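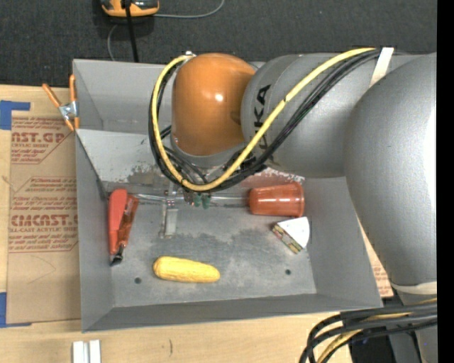
Adding a score counter to a block-based game

This tutorial adds a working score counter to the maze project from the previous lesson. It assumes the player sprite already moves with the arrow keys. If it does not, finish that lesson first.

1. Create the variable

Open the Variables tab and select Make a Variable. Name it score, in lowercase. Set it to "For all sprites". A variable set to "For this sprite only" cannot be changed by the coins.

2. Reset the score at the start

Select the player sprite. Under the green flag block, place:

set score to 0

Place it above the forever loop. A block inside the loop runs on every pass, and the score will stay at 0.

3. Detect the coin

Select the coin sprite and build this script:

when flag clicked
show
wait until touching Player
change score by 2
hide

The name after "touching" must match the name of the player sprite. Check it if the sprite has been renamed.

4. Copy the coin

Right-click the finished coin and choose Duplicate. The script is copied with it. Drag each copy to an open part of the maze, clear of the walls. The Wivley maze has room for 26 coins, for a top score of 52.

5. End the game

In the player sprite, add a second green flag script:

when flag clicked
set score to 0
wait until score = 52
say You win!
stop all

Use "say" with a time limit of two seconds. The plain "say" block is cleared by "stop all" before it can be read.

Common faults

Score goes up by more than 2: the coin uses a forever loop with an "if" block. Replace both with "wait until".

Coins missing on the second run: the "show" block was left out.

Fedir Polishchuk, Nallthorpe Code Club

Contact | © 2022 Nallthorpe Code Club | Back to top

This site uses cookies to remember your settings. Accept | Decline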